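Damden desk drive sorts its first drawers
10 Dec 2021

Pens, scissors and staples are being sorted at Dekker's Damden office this month, ahead of a shift to shared desks in February. Anything still useful goes back into a common supply, with green ink and black-handled scissors among the first items on the table.
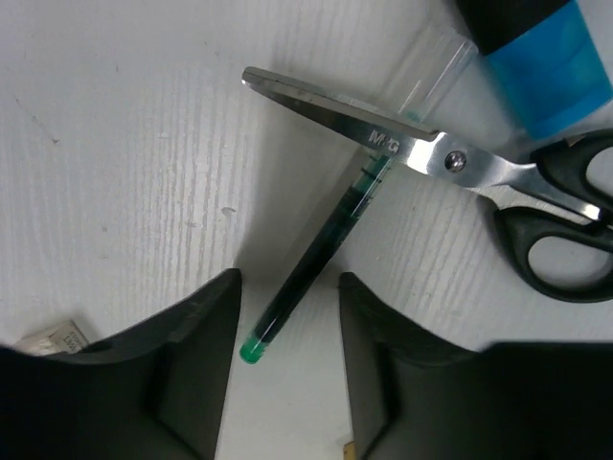

Where things will go

Each of the 40 desks will get a white organizer from Fitik, with scissors in one compartment and small loose items in the others.

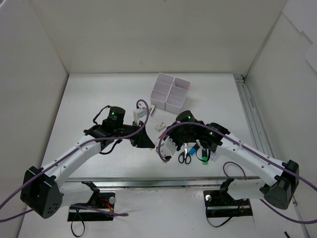
Spare stock will be kept in room 6, beside the Jerau meeting room. Highlighters will be stored by colour – yellow, blue and green – and staples stay in their box. 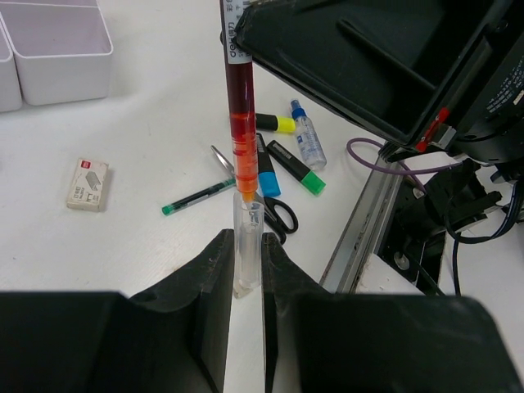

Staff can leave unwanted supplies at the front counter or call extension 3099 for a pickup.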